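Stekness opens Saturday tool library for small gardeners in Zadstead

For immediate release
Zadstead, February

Stekness, the neighborhood garden association of Zadstead, will open a lending library of children's garden tools next month. Families who live in Zadstead or in nearby Brallton can borrow a tub of small tools for 11 days, free of charge, and bring it back on a Saturday morning.

The idea came from the parents who rent garden plots from us. Last year we sent a short questionnaire to all our members and received 121 answers. Many parents wrote the same thing: the children want to dig together with the adults, but the adult spade is too heavy for them, and a new set is used for a few weeks and then stays in a closet until the child is too big for it. At the same time, other families asked us where they could give away the tools their children do not need anymore.

We put these two wishes together. During the winter our members collected 216 pieces, mostly small shovels, trowels and rakes, together with some outdoor chalk. Each piece was washed, checked for sharp edges and sorted. The sorting is done on the floor of our storage room in Nyamweya Street, where there is enough space to put the tubs down and lay the tools beside them.

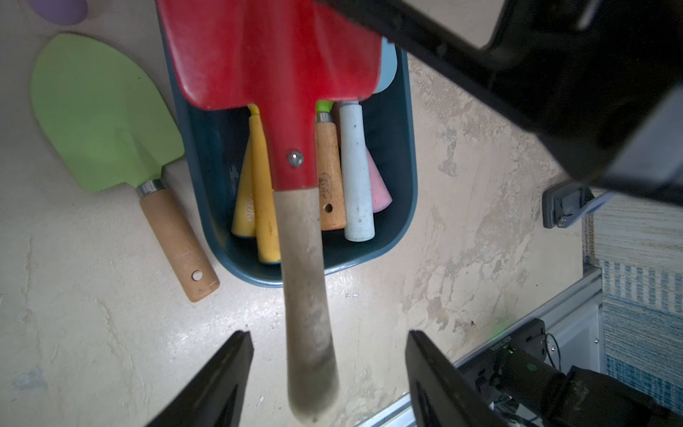
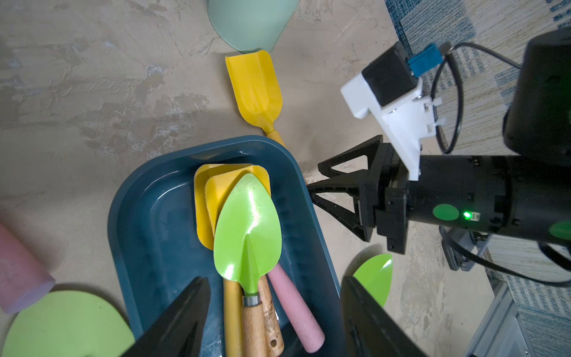
Stekness has decided to lend the tools in mixed tubs and not one by one. A child of three years and a child of seven years do not dig in the same way, and brothers and sisters often want to change tools in the middle of the work. For this reason a tub can have long and short handles together, in plastic and in wood, like the bright green trowel with the light wooden handle that lies on top of the yellow scoops. Used tools are welcome in the library also when they look used. The red shovel has scuffs on its blade and a dirty handle, and we find this normal for a garden tool. We only refuse pieces with a loose blade, a split handle or heavy rust.

Wooden handles will be sanded and oiled two times in a year by our members. We ask the borrowers to brush off the soil before they return the tub, and to let the tools dry in the open air. Small damages should be told to us at the desk. There is no fee for them. If a piece is lost, the family can replace it with any similar piece, new or used.

The library will be open every Saturday from 9 a.m. to noon, at the side entrance in Nyamweya Street. A borrower must be an adult and must show a paper with the home address. Membership in Stekness is not required. Each family can take one tub at a time. Kindergartens and school classes can reserve up to 6 tubs, but they should write to us two weeks before.

We continue to accept donations during the opening hours. At this moment we need mostly small rakes and child-size watering cans. Adult tools cannot be accepted, as we do not have the shelf space for them.

About Stekness
Stekness is a non-profit garden association in Zadstead. It rents out garden plots, keeps a seed exchange and gives spring courses for beginners.

Press contact
Stekness office, Nyamweya Street, Zadstead. Journalists are welcome to visit the storage room before the opening, by appointment with the office.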